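Robots on the night shift, 3 months in. How is it where you work?

breakroom_lurker
Posted in: Hotel Housekeeping and Front Desk
Replies: 8

Hi all! Some of you asked me in August to report back once the Gravutow units had been on our floors for a while, so I'm reporting back. I'm a room attendant at a mid-size place in Kusville, mostly business travelers, a few long-stay people on the top floor. We got three of the arm units on wheels. They run the checklist on vacant rooms — shut the drawers, push the chair in, check that the cords are plugged in, pick things up off the floor, flag whatever they can't deal with. We still do beds, bathrooms, dusting and everything a guest would call cleaning.

First the good part. My knees! I used to get down on the floor in every room to look under the desk and the bed for chargers and socks, and now I do it only when the tablet tells me to. That alone changed my evenings. I go home and cook dinner like a normal person.

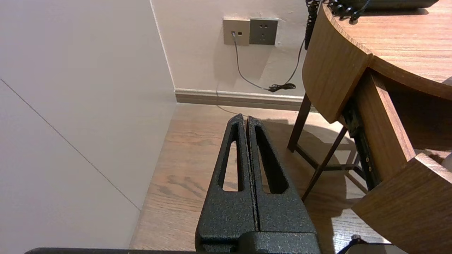

The part I'm less happy about is the order of the day. It used to be my floor, and I did the rooms the way I liked, checkouts at the far end first, then back toward the linen closet. Now the tablet gives me the next room when the unit is finished with it, and if it gets stuck on something I stand in the hall with my cart looking like I've got nothing to do. Management sees a gap in my times and asks me about it. I've started writing down every wait in a little notebook.

Anyway, how do the rest of you have it set up?

nurmi_nights
We have the Eko system, same general idea. At our place the attendant picks the room and the machine comes second, after you're done. I'd push for that if I were you. Ask whether the order is a setting, because on ours it's a setting, and it took one email to get it changed.

tophat_bellman
Sorry but I don't buy the knees argument. They cut one position per floor at my hotel when the machines came in, so whoever is left does more beds. Beds are what wreck your back. You traded the light part of the job for more of the heavy part and got told it was a gift.

breakroom_lurker
@tophat_bellman that's fair for your place, but it hasn't gone that way here so far. Still 13 of us in housekeeping, same as before. What did go up is rooms per shift, by one. I'm not thrilled about that, and I said so at the meeting. I'd still rather have one more bed than all that crawling around, but I'm fifty-six and maybe the younger ones feel different about it.

tophat_bellman
One more for now. Wait until the contract comes up.

desk_agent_dee
Front desk side here. The change for us is lost and found. It used to be a phone call from the floor, "I've got a gray scarf," and I'd write it in the book. Now I get an automatic ticket for every single thing, and last month it was 40 tickets for pens. PENS. I have to close each one by hand. Somebody please tell me there's a filter.

nurmi_nights
There is on Eko, you set categories. No idea about Gravutow.

wrench_and_ladder
Maintenance here, we've got the Gravutow ones too. I'm going to be the annoying guy and say I like them. I used to hear about a bad drawer slide or a loose wall plate when a guest complained, and now I get a list in the morning. We logged 1,140 items since they started, and a lot of that is small stuff that would have sat there for a year.

What I don't like is that I'm the one who gets called when a unit is stuck, and that wasn't in my job before. No extra pay, no real training, one video. Curtains and long cords are the worst for us. I asked for a proper day with the vendor and I'm still waiting.

breakroom_lurker
@wrench_and_ladder same here with the calls! Our guy is very patient about it but I can tell he's sick of it. And yes to the cords. The older rooms with a desk phone take forever.

@nurmi_nights I asked my supervisor about the order setting this morning. She didn't know it could be changed and she's writing to them. If we get it I'll post how it goes. Until then it's me and the notebook.

desk_agent_dee
Still no filter on our end, if anyone finds one. 3 more pens since lunch.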